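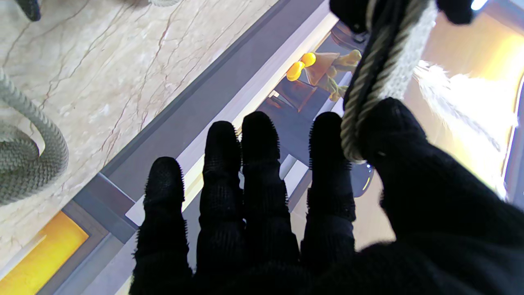 How should scarves, hats and rope be stored so they don't stretch or tangle?

Fold knitted things and keep them flat. Coil rope and cord, tie the coil in two places and hang it on a wide peg. Put everything away clean and fully dry.

Most of us have a hall cupboard where the two end up together. Ours had scarves, dog leads, curtain tie-backs and a length of braided rope all on the same hooks, and it took ten minutes to get anything out. The notes below are what we do now.

Rope and thick cord

Shake out the dirt first. If the rope is cotton or another washable fibre, put it in a pillowcase, knot the top and wash it at a low temperature with no softener. Check the label if you still have it. Jute and sisal don't like a soaking, so brush those and leave it at that.

Look along the whole length before you put it away. A few fuzzy strands are normal on a twisted or braided rope. A flat spot or a cut strand is different, and a rope in that state shouldn't be used to carry any weight.

Fraying ends can be whipped with strong thread. Wind it tightly towards the end, 11 turns or so for thick cord, and tuck the tail under with a needle. Tape will do for a month or two but it leaves glue behind.

Coil in loops as long as your forearm. Let the rope turn in your fingers as you go and it will lie flat. Forcing it the other way puts in kinks that are still there next June.

Scarves, hats and other knits

Never hang a heavy knit on a narrow hook. The weight pulls the stitches down and ribbing in particular loses its spring. Lay the scarf on a table, fold it in half lengthways, then roll it from one end. Rolled scarves can stand in a box so that you see them all at once.
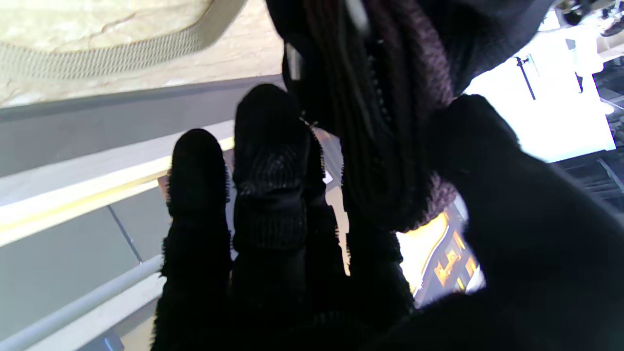 Dark wool shows every bit of lint, so go over it with a clothes brush before it goes in the box. Brush in one direction, along the ribs. Pills can be taken off with a fabric comb, held flat and used lightly. If you find a pulled loop, don't snip it. Work it through to the wrong side with a crochet hook and ease the stitches on either side until the slack is gone.

Wash dark reds and blacks by themselves the first few times. Burgi Fuchs wrote in to say she puts 2 tablespoons of white vinegar in the last rinse, and we have done the same since, though we can't say how much difference it makes.

Dry knits flat on a towel. Turn them once. A hat keeps its shape better over an upturned bowl.

The box

An 800 g biscuit tin is the right size for a couple of hats. For scarves, use cardboard or a cotton bag, and add a piece of cedar if you have had moths. Cedar fades, so sand it lightly each spring.

Keep rope out of the knitwear box altogether. Rough fibres catch in the loops.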